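Gekum Two-Arm Table Kit

Home | Equipment | Methods | Papers | Downloads | Contact

Print this page | E-mail this page

Gekum is a complete bench setup for teaching two robot arms to do small jobs at a table, and it comes with the training method that we have been working on at Drumov for the past two years.
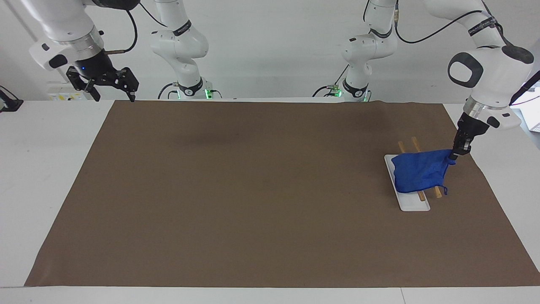
The method is the part we are most excited about. Plenty of groups can bolt a pair of arms to a table and record somebody steering them through a job. The hard bit comes later, when the learned controller has to decide which arm should move and which should keep out of the way. Most of our early controllers were terrible at this. They would start well with one arm, then the other would drift in halfway through for no reason we could find, nudge whatever was being lifted, and the whole attempt would go downhill from there.

Our answer is called hold marking. While a person is steering the arms, they press a foot switch whenever one arm is meant to be waiting. The recording then carries a simple extra track alongside the joint positions and camera pictures: left arm waiting, right arm waiting, both busy. During training the controller has to predict that track as well as the movement. It sounds almost too small to matter (Teodor Domański, who first suggested it, thought it might be worth a morning's work) but it changed the way the arms behave more than anything else we tried.

What the result looks like

We recorded 816 demonstrations for the first study, all of them on clearing and tidying jobs with cloths, plates, chopsticks and similar light things. Each one was marked as it was recorded. We then trained two controllers on exactly the same recordings, one with the hold track and one without, and ran both on the same layouts.

In 209 paired trials the controller trained with hold marks made far fewer stray movements with the waiting arm. The difference was biggest on jobs where soft and hard things are piled together. Cloth is a wonderful test for this. Pull it from one corner and anything lying with it may slide or roll, so an arm that comes in early is usually reaching for something that is about to be somewhere else. With hold marks, the second arm tends to wait until the cloth has settled and then go in with a fresh look.

It doesn't solve everything. Grasping was no better, and we didn't expect it to be. If the fingers close on two layers of cloth when they should have had one, the controller still has to notice and try again, and it often doesn't. Thin sticks lying flat against a plate are also still a nuisance, especially when they cross the rim at a shallow angle. The full results, including the layouts where hold marking made no difference at all, are in the Papers section.

What is in the kit

– Two table-mounted arms with parallel grippers
– Mounting plates and table clamps
– One fixed camera with a tall stand and a calibration board
– Two leader arms for steering by hand
– A double foot switch for hold marking
– The Gasix recorder, with a licence for four seats
– Training code, the trained controller from the study and all 816 recordings
– A roll of brown paper and a spare set of finger tips

The brown paper gets more questions than the arms do! It gives the camera a dull, even background and it is easy to replace when it gets creased or marked. We have tried felt, rubber matting and a painted board. Felt was nice to look at but the finger tips caught in it, and the painted board threw back the ceiling lights. Paper is cheap and you can write on the underside to note which batch of recordings it belonged to.

The Gasix recorder

Gasix is the program that ties it all together. It stores arm positions, gripper opening, camera pictures and hold marks against one clock, and it shows the hold track as a coloured strip under the video so that you can check it straight after recording. If you pressed the switch late, drag the edge of the strip to where it should be. Nearly everyone presses late at first. Fitriani Wibisono, who recorded more of the study than anybody, found that new operators settle down once they stop looking at their feet and start saying "wait" out loud as they press, and we now suggest that in the handbook.

Marks can be added afterwards too. If you already have two-arm recordings from another project, Gasix will import them and make a first guess at the hold track from how little each arm is moving. The guess needs checking by a person. An arm that is gripping something firmly and keeping it steady looks very much like an arm that is waiting, and the two should never be given the same mark. For steadying, leave both arms set to busy.

Training your own jobs

The supplied controller is a starting point. For a new job with familiar objects, record a fresh set of demonstrations, load the trained controller and continue for 3,000 steps with the settings in the handbook. Keep a few layouts aside that the controller never sees, and use those for testing.

Some advice from our own mistakes:

Vary where things sit on the table. We once placed everything near the middle for an entire set, and the controller learned to reach for the middle whatever was there.

Swap arms. If the left arm always does the lifting in your recordings, the right will never offer. Record the same job both ways round, and let the position of the objects decide which arm goes first.

Leave in the fumbles. A dropped corner followed by a calm second attempt is some of the most useful material you can collect, provided the hold marks are right through the recovery.

Move the camera as little as possible. If it does get knocked, run the calibration board again before recording anything else. The handbook has a page on this with the board positions drawn out.

The Ogbonna layout set

New with this release is Ogbonna, our set of printed layout cards. Each card shows where to put the objects before a trial, with an outline for hard items and a loose boundary for cloth. Nobody can crumple a cloth the same way twice, so the cards only ask for it to fall inside the boundary with a chosen corner facing a chosen side. We have found this close enough for fair comparisons between controllers, and it makes it much easier for two labs to talk about the same test. The cards are free to download and you don't need the kit to use them. If you try them with other arms, please write and tell us how you got on – we would love to see more results from different hardware.

Space and set-up

You will need a rigid table that doesn't rock, with a clear rear edge for the arm bases, and a plain wall or screen behind it if you can manage one. Route the cables along the back and leave slack at the shoulders. Steady room lighting matters more than bright lighting. Two people can put the whole thing together comfortably, and the second pair of hands is very welcome when the arms go on.

Still to come

The next update to Gasix is planned for May. It will let you mark a third state for steadying, so the workaround described above can be dropped. We are also part way through a study on whether hold marks help when the two arms pass an object between them. Early runs look promising with plates and rather muddled with cloth, and we will put the recordings up alongside the numbers when it is finished.

Page updated 17 April 2024

Contact Drumov | Copyright Drumov, all rights reserved | Back to top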